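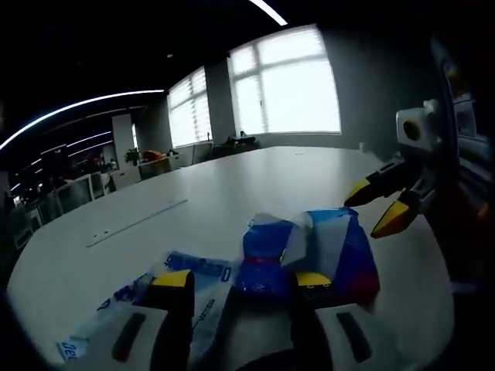
Otason Pair: hand-held grippers for two-handed work

The Otason Pair is a set of two hand-held grippers, one for each hand, with a wide-angle camera on top of each. You pick them up, do a job with them, and come away with a recording you can use to teach an arm the same job. We've had plenty of grippers through the office over the years and this is the set people keep wandering off with! Crumpled plastic is where we like to start anyone new, and a blue bag with a yellow fingertip pressed against it, the other gripper coming in from the right, is a fair picture of most of our Monday mornings. Film and thin packaging are hard on a gripper. They fold, they slide and they spring back, and you find out very quickly whether a fingertip suits you.

What's different about this version

The fingers are black with bright yellow tips, and the colour does a proper job. With the older Kolev set we compared it to, the tips were dark grey and got lost against dark parts, so we spent ages going back through recordings trying to work out when contact began. Yellow shows up against nearly everything we handle (bananas and some parcel tape excepted).

The tips have a little give in them. Press down on a flat table and they bend before they skid, which makes it much easier to get under the edge of something thin. Nazmiye Gökçe ran most of our comparison and says the Kolev tips are still the better choice for small hard parts such as screws and clips, where you want no bend at all. We agree with her. If your work is mainly metal bits in trays, have a look at the Kolev page first.

Weight and handling

Each gripper weighs 650 g with the camera fitted. That's heavier than we'd like for a whole afternoon, and your wrists will tell you so, but the balance is lovely: the weight sits back over the hand and the fingers feel light. The trigger is long enough for two fingers and has a smooth pull all the way through. Left-handed users get on fine, as both grippers are the same.

Camera view

The lens is very wide. You get both fingers, the object and a good deal of the room besides, which helps when the two grippers need to be matched up afterwards. The price you pay is dark corners and straight things coming out curved. We thought we'd mind that more than we do. Bright windows are the thing to watch, so try a short recording at the time of day you plan to work and check you can still make out the tips.

Our comparison

We made 267 recordings across the Otason and Kolev sets, on bags, sleeves, boxes and cloth. The Otason was quicker to learn on every soft item, and people who had never held a gripper were managing a bag fold after around 8 minutes. On small boxes there was nothing between them. Ludmila Ševčík has the full notes, with all the dropped items marked, and is happy to send them on.

In the case

2 grippers with cameras
2 pairs of spare yellow tips
Charging lead and wrist straps
Printed set-up card

Works with

Idgate controller, current and previous model. The Grernovby arm takes the same fingers with an adaptor plate, sold separately.

Trying it out

Loan sets go out for a week at a time. Tell us what you'll be picking up and we'll put in the tips we think will suit. Spare tips can be ordered on their own, in pairs.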